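Workshop notebook, 19 Feb 2019
Glue lines, seat foam and the Sivine stool

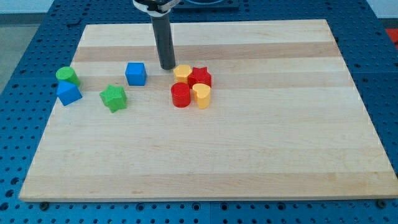 8 min read

Started the morning with the Sivine stool upside down on the bench and the claim sheet next to it. The sheet says "solid hardwood seat base, high resilience foam, steel frame, tested for daily use". I have no quarrel with the steel frame. The rest I'd like to see for myself.

Seat base first. Took the staples out along one side and peeled the cover back. The base is hardwood, in the sense that it is made of pieces of hardwood, finger-jointed and glued up into a panel. Perfectly good way to make a seat base, and I would pick it over one wide plank that wants to cup every winter. But "solid" is doing some lifting in that sentence. A customer reading it will think of one board. If we put our name on the same wording we'll get the same letters that Sivine presumably gets, so I vote we say "glued hardwood panel" and let people make of it what they like.

Glue lines look fine on the top face. On the underside two of them have squeeze-out that was never scraped, and under the squeeze-out on one of them there is a gap I can get a thin feeler gauge into. Not deep. It stops before the screw hole. I've marked it in pencil so we can see if it travels once the stool has been sat on.

Foam. The label on the block says nothing except a batch stamp that has smudged. I cut a plug from the back corner where the cover hides it, weighed it, measured it, and got a density a fair way under what the sheet promises. Then I cut a second plug because I didn't believe the first, and it agreed. Before anyone gets excited: small plugs are hard to cut square, the knife drags the foam, and the error on the volume is larger than I'd like. I wouldn't stand up in front of a supplier with two plugs. I'd want a whole block, cut by the people who have the proper saw, and ideally one from a different carton.

Also, density and firmness get used on these sheets as if they were the same thing and they aren't. A dense foam can be soft. A light foam can feel very firm in the showroom and be flat by August. What we want to know is how much height it loses and how much of that comes back overnight, and no figure on the Sivine sheet tells us.

So, the press test. Set the rig up with the round platen, same weight as last time, 2000 cycles, height taken at the middle of the seat before starting and again straight after the last one. Notes on how it went:

The counter skipped again. I know because I sat with it for the first stretch and it missed a beat whenever the arm came down slightly crooked. Cleaned the switch, bent the tab back, and it behaved after that, but I'm treating the total as "2000, give or take a few". It makes no odds to the foam. It does make odds to whoever copies the number into a report as if it came down from the mountain.

Height loss straight after: 12 mm. I left it for the afternoon and had another look, and it had come back to 7 mm down. The rest may come back by tomorrow or may not. I'm leaving the stool on the shelf by the door with the cover pinned on loosely. Please don't sit on it, and please don't stack anything on it.

For comparison the Flastatis sample, which costs less and has a sheet with hardly any claims on it at all, lost 8 mm under the same treatment. I'd love to report that the cheap one wins, but the Flastatis seat is thinner to begin with, so 8 mm off it is a bigger share than it sounds, and there is less foam left between you and the board. I sat on both for the length of a cup of tea. The Flastatis is fine for a cup of tea. I wouldn't want to eat a Christmas dinner on it.

Cover material. The sheet calls it "breathable faux leather". I held a piece over the kettle spout with a cold glass on the other side and got no fog on the glass. Crude, I know. A proper vapour test may show something passing through, over hours, in tiny amounts, and the word would then be true on paper. Sitting on it in warm weather I doubt you'd notice. The linen-look one from Musia fogged the glass at once, which proves that it is cloth.

Rubbing: did the hand test with the denim block, dry and then damp. Sivine grey, no transfer that I could see. Musia natural, a faint blue that came off with soap and left a slightly paler patch where I'd been scrubbing. The Musia sheet says "easy clean". Easy to clean, yes, and then you have a clean patch on your seat. We could look at a darker weave, or simply stop saying it.

Frame. Legs are powder coated, decent coverage, a bit thin inside the bends where it is always thin. Scratched a cross in a spare leg and did the tape pull. Nothing lifted outside the scratch. Put the same leg in the salt water tub and will look next week. I don't expect drama. Indoor stools don't live in salt water, and I've never been sure what this test tells us beyond whether the steel was degreased before painting, but it's on our list and it costs a tub.

The rocking. All four feet touch on the surface plate if you tighten the bolts in the order shown. If you tighten them any old how, as I did the first time and as every buyer will, one foot sits up high enough to slide a bank card under. Loosening everything, standing the stool on its feet, pressing down on the seat and then tightening cures it. The instruction leaflet gives the order in a tiny drawing with no words. I'd add one line of plain text: leave all bolts loose until the stool is standing up. It would save more returns than any amount of foam.

Assembly time. The carton says nearly everyone manages it in a few minutes with the tool supplied. Whoever timed that had done it before. The supplied key is soft, the corners rounded over on the third bolt, and I finished with one of our own. I'd like us to throw the supplied keys out and put decent ones in. Yes, I know what they cost.

Zeng fittings. The new threaded inserts came in and I put a handful in offcuts to see if they hold. Driven into the face of the panel they hold well. Driven into the end grain they hold until you lean on them, then they come out with a neat plug of wood round the outside. Which anyone could have told us, and the Zeng leaflet shows them going into end grain in the second drawing. Tried one with a drop of glue in the hole and it was better, but I don't want a joint in a chair that depends on somebody on a line remembering a drop of glue. If the back legs need fixing into end grain we should use a cross dowel and put up with the visible hole.

While I was at it I drove one insert straight across a glue line, partly out of spite. It opened the line by a hair. Worth a note on the drawing: keep inserts off the joints in the panel, whatever the spacing looks like on screen.

Things I'm not convinced of, so that they don't harden into facts by being in here:

The density figure. Two plugs from the same corner of the same block. Treat as a hint.

That the 7 mm is permanent. I measured with the cover off and the room was cold, and foam is stiffer in the cold. Measure again tomorrow at the same spot, which is marked with a cross in biro.

That the gap in the glue line matters. It might be nothing. It might have been caused by me levering the staples out, although I was levering on the other side.

That the Sivine sample is a normal one. It was sent to us by the people who want us to buy it. If this is the picked one then I'm less cheerful about the others. We should buy one through the ordinary route, from a shop, with our own money, and do all this over again.

To order: platen pads, a fresh block for the denim rubs, sharp blades for the foam knife (the current one tears). Also a new switch for the counter, which I've asked for twice.

Wording for our own sheet, draft, to be argued over:

Glued hardwood panel seat. Foam seat pad. Powder coated steel legs. Wipe-clean cover. Some assembly needed, key included. Leave the bolts loose until the stool is upright.

No "durable", no "elegant", no "any occasion". I can test for the first one if somebody tells me how long they mean.

Stool left on shelf, salt tub under the sink with the lid on, offcuts with the inserts in the tray by the vice. Tape measure was reading short at the hook end so I've bent the hook back and checked it against the steel rule. Anything measured with it before lunch should be done again, though the foam heights were all taken with the depth gauge.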